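The owner of Villalobos, a supper room with 44 seats and one very small prep kitchen behind it, does not believe in the dishwasher. She owns one. It came with the lease, it is made by a company called Prekora, and it is where she keeps the tablecloths.

"It works fine," she says. "I just don't like waiting for a machine to tell me I can have my forks back."

I had come on a Friday, at three in the afternoon, to talk about mushrooms. Her mushroom rice has been on the menu for as long as the place has been open, and people drive in from Olside for it, which is not a drive anyone makes for the scenery. We got to the mushrooms eventually. First we talked for most of an hour about clearing the table.

Her view is that home cooks treat clearing as the thing that happens after dinner, when everyone is full and looking for reasons to be in another room. She wants it done in passes. The first pass is a tray. Everything that held food goes on the tray, and the tray goes next to the rack, and at that point you are allowed to stop and have a coffee.

"People carry one cup. They walk the whole length of a kitchen with one cup, like it's the Olympic torch. Then they go back for the other cup."

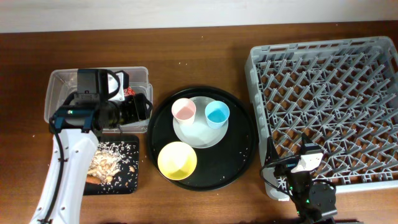
Rice, she concedes, is the enemy. She has swept it up, wiped it up and once, in February, tried to vacuum it up, and she has found grains in a coat she hadn't worn to work. Her rule now is to leave it alone until the dishes are off the table.

"You wipe first, you feel very good about yourself, then you lift a bowl and there's more rice. So now you've wiped twice. I did that for years. I was the cleanest tired person in the county."

The rack gets its own speech. Hers is the big square kind with prongs set in diagonal rows, bought secondhand from a catering outfit called Fultano that was closing down. She paid 2 dollars for it and is still pleased. Before that she had a folding wire thing that held six plates and fell over if you put in a seventh. I asked whether a person cooking for a family really needs a commercial rack.

"Do you need it? No. Do you need a drawer with 11 spatulas in it? But you've got that."

I do have that, and I have no idea how she knew.

Cups go in the rack first, upside down, toward the back. Bowls after, leaning the same way, "like people on a bus." Plates last, and nothing is ever stacked inside anything else, a point on which she raised her voice slightly. She is also against good dishes for everyday use. In the prep kitchen she keeps plain white plates and a few plastic cups in colors that don't go together — she has dropped all of them and they have all forgiven her.

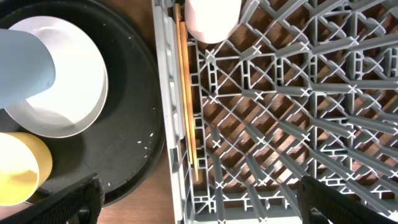

The tray parked beside the rack, with the crumbs still to be dealt with.

So, the mushrooms. She slices them thick and cooks them in a dry pan until they stop complaining, then adds butter, then salt. The rice is made separately and meets them at the end. She tells people to cut more mushrooms than looks reasonable. I asked for quantities and she looked at me as if I'd asked for her bank details.

"A pile," she said. "Then some more of the pile."

What she would give me was the timing. Slice before you start the rice. Put the board to one side with the mushrooms still on it and tidy while the water heats. By the time the rice is done, the table should be clear enough to put a plate on, and if it isn't, you were reading your phone.

Before I left she made me carry the tray. I took it in one trip and was told I held it wrong.

Comments (3)

ricecooker_2000
I vacuumed rice once too. It rattled in the hose until spring. Solidarity.

Apt 192
Cups at the BACK? The drips go all over my windowsill when I do that. Front row or nothing.

marthas_other_oven
Made this last night with "a pile" and it was not enough pile. Went back to the store. Can we please get the butter amount at least?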